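Throwing away my timestamps

Monday, March 11, 2019

Last time I wrote that the replay tool was almost finished. It was not. I spent most of February on one problem that I believed was small, and I want to write it down while I still remember the order of things.

For the readers who are new: I work on the software that takes recordings from hand-held grippers and makes them into something a control policy can learn from. A person holds one gripper in each hand, does a task on a table, and we save the fisheye video from each gripper, the opening of the fingers, and the pose of each hand. My part is called Menda. It reads the raw files, puts all the streams on one clock, cuts them into episodes and rejects the bad ones. The name comes from Thaís Xavier, who started the code before me and who now does the planning side.

In January we had 2,076 episodes and I was quite proud. Then Ulises Carhuamaca trained on them, and the policy had a strange habit. It closed the fingers too early, always a little too early, before they reached the object. With big objects you could almost not see the problem. With a flat object it was very clear, the fingers met in the air and then went down closed.

Ulises thought it was the training. I thought also it was the training, I must admit, and for one week I did nothing about it. Then Gleice Bragança asked me a simple question: how do you know that the finger width and the picture are from the same moment? I answered that both have timestamps. She asked who writes the timestamps. I went to look.

The width was stamped when the encoder was read. The picture was stamped when the file writer received it, after the exposure, the transfer and one queue. So each picture had a time that was too late, and when I matched by time, every picture was joined with a finger width from the future. The delay was 70 milliseconds on a good day. When the disk was busy it was more, and this is the part that hurt, because I could not simply subtract a number and go home.

I tried three things. First I subtracted the number anyway. It helped, but the error was still different from one episode to the next. Then I tried to find the delay from the motion: when the hand turns, the picture turns also, so you can slide one signal over the other until they agree. This works well if the person moves the hand a lot. It works badly if the person is careful and slow, and our best operators are careful and slow. Garba Amadi moves like he is carrying soup. His episodes are beautiful and my method could not find anything in them.

The third thing was to take the fingers from the picture itself. The finger pads are always in view and always in nearly the same place in it, so their distance in pixels gives a width, with the clock of the picture. It does not need to be a very exact width. It only has to open and close at the right time, and then I slide the encoder signal until the two curves lie on each other. Every grasp has an opening and a closing, even in Garba's soup episodes.
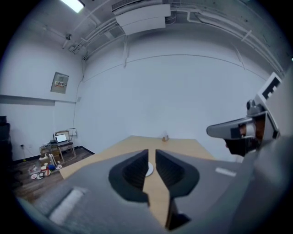
The difficulty was finding the pads when the light is bad or when they have a similar tone to what is behind them. I started with simple edges in a fixed region and this was enough for most episodes. For the rest I use a small template, made again for each gripper, as two grippers are never mounted exactly equal. I also learned to do the matching before I remove the fisheye distortion and not after. The pads sit close to the lens, and my undistortion step stretched them in a way that changed with the crop. I lost two days with this.

When I ran the new version on everything, 864 episodes had a delay that changed in the middle of the recording. I did not expect so many. For now Menda marks them and keeps them out of training. Ronaldo Batista wants to save them with a delay that can vary over time, and he has a branch for it, but I have not reviewed it yet (sorry, Ronaldo).

Ulises trained again last week on the rest. The fingers now close when they are at the object – not in every trial, but the early closing that we saw before is gone. There is still a problem with the height on thin things, and I suspect the pose stream now, but I suspect everything that has a timestamp.

Next I will move the stamp to the place where the camera driver gives us the start of exposure. Thaís says she told me to do this in the first place. I searched my messages and she did.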